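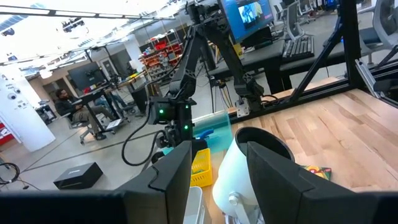 # One damaged tire on an all-wheel-drive wagon: is a full set required?

**Trilludano Owners Exchange / Wheels, Tires and Brakes**

**northlot_fleet**

Our office operates a Trilludano wagon with full-time all-wheel drive as a pool vehicle. In November the right rear tire suffered a cut in the sidewall on a construction access road. The tire shop confirmed that a sidewall cut cannot be repaired, and the vehicle has been on its spare or parked ever since.

The car was taken to a Reisinger service center for a replacement. We had expected to purchase one tire. The written estimate instead called for four new tires, mounting and balancing, four valve stems, disposal fees and a four-wheel alignment, for a total of $2,169. The service advisor stated that all four tires must match on this vehicle and that fitting a single new tire "will destroy the transfer case." We asked for the supporting document and were told that it was common knowledge.

The facts that may be relevant are as follows:

- The tires are Detetti all-season touring tires, 255 section width, the same size at all four corners.
- The three remaining tires measure 7/32, 7/32 and 6/32 of an inch. The damaged tire measured 6/32. The same model measures 10/32 when new.
- The tires are a little under three years old and have been rotated at each oil change.
- The vehicle does not pull to either side, and the wear is even across the tread of all four.
- The car is covered by a Flodeo tire and wheel protection plan. The plan booklet mentions "matching requirements" but does not define them.

We would be grateful for guidance on three matters. Is the replacement of all four tires a genuine requirement or a sales practice? If it is not a requirement, what is the least costly approach that does not put the driveline at risk? Finally, is the alignment necessary when there was no complaint before the damage occurred?

We are responsible for a limited vehicle budget and must justify the expense in writing.

---

**driveline_bench** *(Accepted by the original poster)*

The advisor's concern is legitimate, although the statement as quoted to you was broader than it should have been.

A full-time all-wheel-drive system expects the front and rear axles to turn at nearly the same speed in straight-line travel. A tire with more tread has a larger rolling circumference, and it therefore makes fewer turns per mile than a worn one. When one tire is noticeably larger than the others, the differentials and the coupling between the axles must absorb that difference continuously, including on long highway trips where they would otherwise have very little to do. The result is heat and wear. The damage is gradual in most cases, and it may not be noticed until the fluid has deteriorated.

The question is how much difference is allowed. Manufacturers do not agree on one figure. Some state a maximum difference in tread depth, others state a difference in circumference, and a few require only that the tires be of the same size and model. The limit for your vehicle should appear in the owner's manual, usually in the chapter on wheels and tires, and also in the service information held by the shop. A service center that recommends replacement on this basis should be able to print the page for you. It is reasonable to insist on it.

With a new tire at 10/32 and the others at 6/32 and 7/32, the gap is 3/32 to 4/32. Many published limits are in the range of 2/32 to 3/32. On that basis I would not fit one new, full-depth tire and leave the other three in place. That does not mean that the only remaining choice is a set of four. The options, in the order in which I would investigate them, are set out below.

**1. A single tire shaved to match.** Certain tire dealers can remove tread from a new tire on a machine so that its depth matches the others. You would order one Detetti tire in the same model and size and have it shaved to between 6/32 and 7/32. The charge for shaving is modest in comparison with the cost of a tire. Telephone ahead, as many shops no longer keep the equipment and mail-order sellers are often the better source. Ask for the final depth to be recorded on the invoice.

**2. A used tire of the same model and depth.** This is acceptable if the tire has been inspected on the inside, has no repair close to the shoulder, and carries a date code that is not old. The date code is the four-digit number at the end of the identification string on the sidewall, giving the week and then the year of manufacture. I would decline any tire whose history the seller cannot describe.

**3. Two new tires on one axle.** This is common advice for two-wheel-drive cars. On your wagon it still places a 3/32 to 4/32 difference between the axles, and the center coupling would bear all of it. I would consider it only if the manual expressly permits it.

**4. Four new tires.** This is the simplest answer and the most expensive. It becomes more attractive if the existing tires would be due for replacement before winter in any event. At 6/32 they retain useful life, although performance in snow will already have declined from new.

On the alignment: if the wear is even and the car tracks straight, a single tire replacement does not by itself call for one. However, an impact severe enough to cut a sidewall may also have bent a component. A reasonable compromise is to request an alignment *check*, which many shops will perform for a reduced fee, and to authorize the adjustment only if the printed readings are out of specification. Have the wheel examined for a bent inner lip at the same time. This is easily missed when the wheel is viewed only from the outside.

Please also note that a compact spare should not be used on this vehicle for any longer than the manual allows. The manual may also impose a speed limit while it is fitted. If the car has been driven a considerable distance on the spare, I would raise that with the shop and ask whether the coupling fluid should be inspected.

When the replacement tire has been installed, set all four pressures cold to the figures on the driver's door placard. Retorque the wheel fasteners after a short period of driving. The shop's invoice should state the interval it recommends.

---

**plan_reader_22**

The reply above covers the mechanical side. This reply concerns the protection plan.

Flodeo plans have been sold in more than one version, and the wording of the matching clause differs between them. The version held by our household contained two provisions worth looking for in your own booklet:

- Under "Covered Replacement," the plan pays for the damaged tire and for its mounting, balancing and valve stem.
- Under "Drivetrain Matching," the plan will consider payment for additional tires **if** the vehicle manufacturer's published tolerance would be exceeded **and** the repair facility submits that tolerance in writing with the claim.

Our contract also carried a limit of $500 per occurrence and an overall limit of $2,000 for the life of the agreement. Yours may not be the same. The limits were printed on the declarations page at the front and did not appear in the booklet at all, which caused us some confusion when the claim was filed.

It is important to obtain authorization before any work begins. Our first claim was returned unpaid on the ground that the tire had been replaced before the administrator issued an approval number. It was later settled in part after an appeal, but the process was lengthy. Keep the damaged tire until the claim is closed. The administrator may ask to inspect it or may request photographs of the cut, the tread depth and the identification string.

You should also confirm that the plan covers commercial or pool use. Some do not, and the exclusion is normally placed near the end, together with the exclusions for off-road driving. The words "construction access road" may attract attention in this respect. Describe the location accurately and state whether it was open to ordinary traffic.

---

**oldgravelroute**

We have run one new tire with three older ones on an all-wheel-drive vehicle for about two years and have experienced no trouble. In our opinion dealers exaggerate this matter in order to sell tires. Buy one tire and rotate more often.

> **driveline_bench:** The make of the vehicle and the tread depths would need to be known before that experience could be applied to this case. Part-time systems that remain disconnected on dry pavement are far more tolerant than the full-time system described by the original poster. Rotation moves the larger tire to a different corner and leaves the difference in size where it was.

> **oldgravelroute:** Ours is a part-time system. The point is accepted.

---

**northlot_fleet**

Thank you to all who replied. The manual does state a tolerance, on the page following the pressure tables: no more than 3/32 between any two tires on the vehicle. One new tire at full depth would therefore exceed it against the 6/32 tire.

Reisinger has since supplied the same page in writing and has removed the alignment from the estimate in favor of a check. We have located a supplier able to provide one Detetti tire shaved to 7/32, and have requested prior approval from Flodeo for the tire and the shaving charge. The claim is pending, and the damaged tire is being kept in storage until it is decided. The car was driven only a few miles on the spare and will remain parked in the meantime.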